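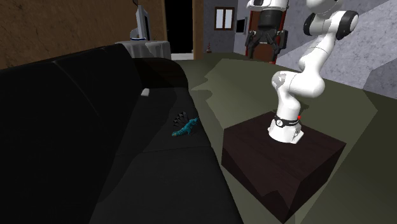 Most of April went into one question: how much of the gap between our simulated success rate and the lab success rate comes from lighting. I had been treating it as a rendering detail. The policy we train on Undimley scenes takes RGB from two fixed viewpoints plus joint positions, and it was doing well enough in sim that I kept blaming the contact model for everything that failed afterward.

Some background for anyone who hasn't read the earlier posts. Undimley is our scene generator. It picks a room, picks a support surface, drops a handful of objects on it, and places the arm within reach. Drutora is the policy, a fairly ordinary transformer that predicts short chunks of end-effector motion. We train it on scripted demonstrations that use privileged state, so the expert knows where every object is and the student only gets pixels. Nothing about that setup is new.

What changed is the sampling of lights. The old generator used one soft overhead source and varied its brightness. The new one samples the position, size and number of sources, and lets hard shadows fall wherever they fall. Walls, floors and furniture get their textures from a separate draw. I held the objects, start poses and camera poses constant between the two conditions so that each scene has a twin that differs only in light.

The training sets have 2000 demonstrations each. Evaluation is on 100 held-out scenes, the same ones for both policies, rendered with the new lights. I repeated training with 7 seeds per condition, which used up most of our cluster allocation and delayed Jae-in Koo's grasp sampling runs. Sorry again.

The policy trained on soft light is worse on the new scenes with every seed. That was expected. The part I want to write down is how it fails, since the averages hide it. On light-colored surfaces the two policies are close. On dark surfaces the soft-light policy tends to close too early or a few centimeters to the side, and it does so with confidence: the predicted chunk has low variance right up to the miss. The second viewpoint doesn't rescue it.

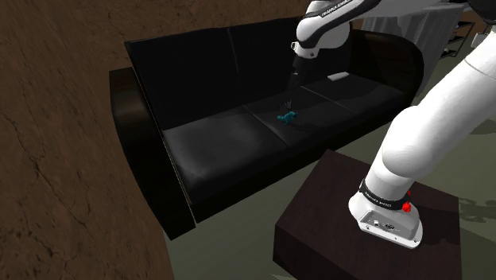

Dark upholstery turns out to be the hardest support surface in the generator, and I would have guessed the shelves. Object contrast explains part of it. The teal figurine on the middle cushion separates easily from the black leather, and so does the flat white piece farther right, but the gray fan-like object behind the figurine has very little edge to work with. The gripper has the same problem when it hangs in front of the backrest. A policy that servos visually needs to see both the target and its own fingers, and here it can lose the second even when the first is obvious.

To check this I trained a probe on frozen encoder features to regress gripper position in image coordinates. For the soft-light encoder, probe error rises sharply when the background behind the fingers is dark. For the new encoder it rises too, with a shallower slope. Joint positions are in the input, so in principle the policy could compute where the fingers are from kinematics and ignore the pixels. It apparently doesn't bother when pixels are good enough during training.

I tried two fixes that don't involve lighting. The first was dropping image patches near the gripper during training, which helped a little on dark surfaces and cost a little everywhere else. The second was an auxiliary loss on projected fingertip position, which Cárdenas suggested after reading the Gidgate thread. It recovered most of the dark-surface loss even with the old lights. It needs calibrated cameras, which is free in simulation and tedious on hardware.

Two things I have not controlled for. Texture and light interact, and my twin scenes share textures, so I can't say how the result depends on the texture distribution. Also, the renderer clips dark values earlier than our real cameras do. Some of the difficulty with black surfaces may be an artifact of tone mapping, in which case the sim evaluation is pessimistic for that category.

Next run: auxiliary loss and new lights together, same seeds, with exposure added to the randomization. I also want to log the probe error during rollouts so it can be lined up with the moment the chunk prediction drifts. The config diff is in the repository under the lighting branch. The old default stays as it is until the exposure runs finish.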